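Supervision hours and the case for shorter notes

Razia Bhutto has supervised workplace coaches for long enough to have read several thousand pages of their session notes. She works from an office in Sirnley, mostly with coaches employed inside firms, and she thinks most of them write too much.

"The average note I was being sent ran to 900 words," she said. "The session is an hour. If the coach spends forty minutes writing it up, the next client gets a tired coach."

In May she began asking her supervisees to work to a limit of 200 words per session. The format has four headings: what the client brought, what the coach asked, what was agreed, and what the coach wants to raise in supervision. The last heading may be left blank, but not for three sessions running.

Bhutto first tried the limit with the internal coaching team at Trirent, where records were already kept in a shared system called Kettani. The system did not enforce a word count, so the coaches did it by hand.

"Two of them objected, and their objection was sound," she said. "A short note is easy to write badly. You can put 'discussed confidence' and have nothing to work from a month later. So we added a rule that the first heading has to contain at least one sentence in the client's own words."

She reads a sample of the notes before each supervision meeting - never the full set, which at Trirent now comes to about 4,000 entries. Coaches choose half of the sample and she chooses the rest. Names are replaced with initials before anything reaches her.

Asked whether the limit affects the coaching itself, she was cautious. "I can't separate it from the other changes. We moved supervision from every eight weeks to every four at the same time. What I can say is that the questions coaches bring to me are narrower, and we get to them sooner."

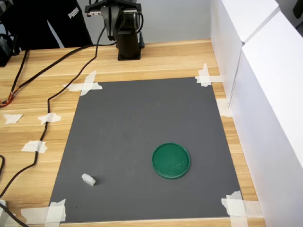
The second change concerns what happens between sessions. Clients used to be given a worksheet of several pages. Bhutto asked for it to be withdrawn and replaced with one agreed action, written down by the client before leaving.

"If the coach writes it, it is the coach's action," she said. "I would accept a poorly worded sentence from the client over a good one from us."

A second firm, Rastgate, has asked for the same arrangement, with sessions kept at 60 minutes and the last ten set aside for the note. Bhutto has agreed to the length but wants the note written after the client has gone. The first group meeting there is on a Saturday morning, the only time all the coaches could attend.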